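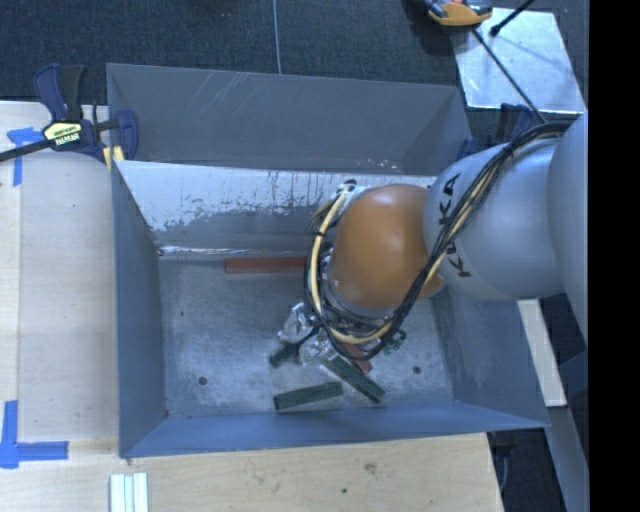 Fosten Bin Cell
Block picking setup for grasp learning research

Overview
Product details
Method
Ordering

The Fosten Bin Cell is a bench-top setup for studying how a robot arm learns to pick parts from an open bin. It was built at Tranness to test a single question: can a grasp policy trained on plain rectangular blocks recover when a block comes to rest against a wall? The cell is now supplied to other labs with the same bin, block set and software used in the published runs.

Bin
Open-topped sheet-metal bin with sloping walls. The bin clamps to the work surface and is not bolted down, so it can be removed between test series. Outlines should be marked on the bench with tape before the first run. A shift in bin position will show up as a wall offset in the force data, and the runs before and after it can't be pooled.

The metal is left bare. Glare and wear on the walls are part of the test conditions, and painting the inside is not recommended if results are to be compared with ours.

Blocks
Rectangular, supplied in red and green. Color is used only for labeling. The policy receives depth and wrist force, and the color channel is dropped before training.

Arm and gripper
The reference setup uses a KUKA arm with a finger gripper. Arm and gripper are not included. Cables should be routed along the wrist with enough slack for a full turn – a tight bundle adds a side load that the force filter does not remove.

Method
Each trial starts with the blocks dropped into the bin and left as they fall. The Drornora planner proposes a grasp, the arm moves in, and the fingers close until the force limit is met. A trial is scored as a success if the block is lifted clear of the bin and held for 4 seconds. Failed grasps are kept in the training set with their force traces.

Wall contacts are handled by a separate push step. If the planner finds no finger clearance on one side of a block, the arm first slides the block away from the wall and then plans again. No more than 2 pushes are allowed per trial.

Results
The reference test series ran to 184 trials. With the push step on, the policy cleared over 70 percent of wall contacts. With the push step off, most of the same starting layouts ended in a failed grasp. Blocks lying across one another remain the weakest case. The planner tends to choose the upper block correctly but places the fingers too near its end, and the block tips as it is raised.

We have not tested round or soft parts, and the supplied weights should not be expected to carry over to them.

Supplied with the cell
Bin
Bar clamps
Block set, red and green
Drornora planner, source and trained weights
Trial logs from the reference series
Setup guide

Not supplied
Robot arm
Gripper
Depth camera
Work surface

Ordering and support
The cell is sold to research groups through Chung. State the arm model and controller version when asking for a quote. Replacement bins and block sets can be ordered separately. Software updates are posted to the project page – the next planner release is due in May and will read existing trial logs without conversion.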